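Folding Terry Towels for Guest Room Shelves
Pledau Residence Services – Linen Guidance

Terry towels hold their shape on a shelf only when the fabric has been straightened before folding. The procedure set out on this page applies to all bath and hand towels issued to guest rooms and should be followed by day and evening staff alike.

Preparing the table

Clear a table wide enough to hold the towel at its full length. Wipe the surface and allow it to dry. Towels should come to the table fully dry, as damp terry stretches unevenly and will pucker along the hem. Any towel with a stain or a pulled loop goes into the Grellico return bag and is not folded.

Straightening the towel

Lay the towel lengthwise across the table. Take hold of both ends and draw them apart until the fabric is taut, then lower it to the surface. Keep the hem toward the far side of the table. Firm, even tension is sufficient – a sharp tug will distort the weave near the ends.

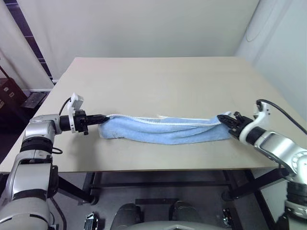

Small creases may remain after the first pull. Smooth these outward from the center with a flat hand. If the towel has bunched into a long roll, release it, open it fully and begin again.

Folding

1. Fold the towel in half lengthwise, matching the hems.
2. Fold one end to the center, then bring the other end to meet it.
3. Close the two halves together and press lightly.
4. Place the towel on the shelf with the rounded fold facing outward.

Stacking and storage

Stacks should not exceed 8 bath towels or 14 hand towels. Leave a gap between stacks so that air can circulate. Towels weighing more than 400 grams per square meter are to be kept on the lower shelves of the Fatau cabinet. Shelf labels may be requested from the linen office before 4 p.m.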